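February 29, 2020
Notebook, kitchen cell sim. T.K. writing, Sơn and Kanyarat please add in the margin if I have something wrong.

Sat through the Promovell call again. Their line is that the arm takes over "light handling" in the prep kitchen and the two people on each shift get moved to "oversight." I asked what oversight means when the arm is doing fine. No answer I could write down. Vy says it means standing next to it.

Scene as of this morning: marble counter, kettle with the blue handle, purple box, glass piece standing on the box. Task is still the glass piece. Kept the stack as is, no tidying, although Sơn wanted the kettle farther away.
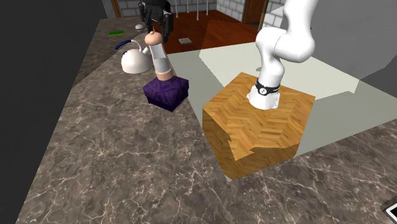
The number going around is 1000 picks per shift. I'd like to know who asked for that. Kanyarat talked to the prep crew at Vương in December and what they complained about was lifting stock pots and the wet floor by the dish line. Picking up small things came up once, from a supervisor. We are automating the part of the job that people can do while talking to each other.

Also the sim counter is dry and so is everything on it, because we never modeled water. Thư wants a wet glass test before we show anybody a success rate. Agree. Skeder's scheduling sheet already assumes the arm works and takes 5 hours a week off the crew, so somebody has been spending results we don't have.

Approach from straight above, fingers open, stop short of the cap, then down. Set the hold above the cap to 300 ms. Sơn thinks it's too long. Leave it until we've looked at the contact logs. 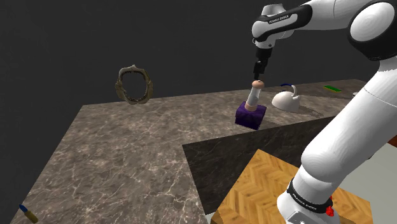

What bothers me more is the recovery step. If the bottle tips, the plan says "operator resets." So the operator has to watch the whole time, can't start anything else, and gets the blame for the slow cycle. I've done that job at Gukar on the label line and I went home more tired than when I packed by hand.

To do:
- wet glass test (Thư)
- write down what the operator does during a normal cycle, minute by minute (me)
- ask Vương if 2 of the crew can come look at this before Promovell does
- base height, check against the real counter (Sơn)

Vy asked if I'm against the project. No. I want the pots on the list.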